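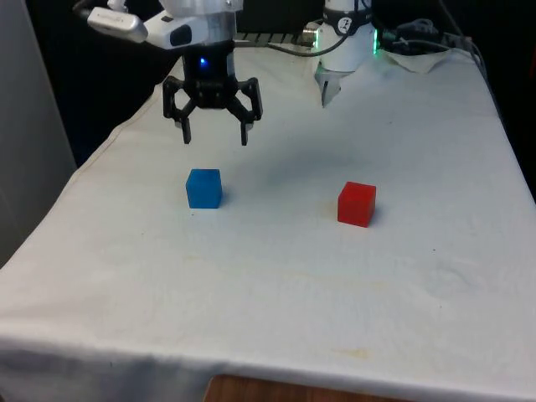 Singer freed on bond in Kurkoscombe concert case

The lead singer of the rock group Vanda left the Kurkoscombe jail on Saturday morning after a relative posted a $60,000 bond on his behalf.

He had been held for two nights on a charge of criminal damage and one of failing to appear in court. Both stem from a show in June at the Ospina, a downtown music hall, that ended early and left part of the backstage area damaged.

The singer walked out of a side door shortly before noon with his attorney and got into a waiting car. He did not answer questions. The attorney said his client was tired and wanted to see his family, and that he would plead not guilty to both charges.

"He missed a court date because the notice went to an address he left last year," the attorney said. "We told the court that, and the judge set bond. That's where we are."

According to the complaint, the June show was stopped after eight songs when the singer argued with the sound crew and left the stage. Prosecutors say he then broke a dressing room door, two wall mirrors and a mixing desk that belonged to the hall. No one was hurt. The 700 people in the audience were asked to leave, and most waited outside on the sidewalk for an announcement about refunds that did not come until the following week.

The defense disputes much of that account. In a written filing, the attorney said the mixing desk had already failed twice during the show and that the door was damaged by security staff trying to get into the room. The filing asks for any video recorded in the backstage hallway that night. Prosecutors have not yet said whether such video exists.

A judge had issued a warrant in the fall when the singer did not appear for a first hearing. He was arrested without incident at a hotel near the Kurkoscombe airport, where the band was staying before a radio appearance. The appearance was canceled.

Under the terms of his release, the singer must stay away from the Ospina and its employees. He may leave the state for work but has to give the court his travel dates ahead of time. His attorney had asked for release without bond. The judge declined — citing the missed hearing — but set the amount below what prosecutors wanted.

The criminal case is separate from a lawsuit over the same show. The hall's owners are suing the band and its tour promoter, Jetier, for the cost of repairs and the ticket refunds. Jetier has filed its own claim against the band, saying the group broke its contract by walking off. The band says it was ready to return to the stage and was told by the promoter that the night was over. No trial date has been set in the civil case.

A spokesperson for the hall said the dressing rooms were repaired over the summer and that shows have gone on as scheduled. She would not discuss the charges.

Jetier said in a short statement that it no longer works with Vanda and had no part in the criminal complaint.

The band, which has put out three albums, has not played in public since the June show. A message on its website says a short run of winter dates is still planned and that tickets remain valid. The rest of the group did not attend the bond hearing.

The singer is due back in court next month, when the judge is expected to hear arguments over the backstage video.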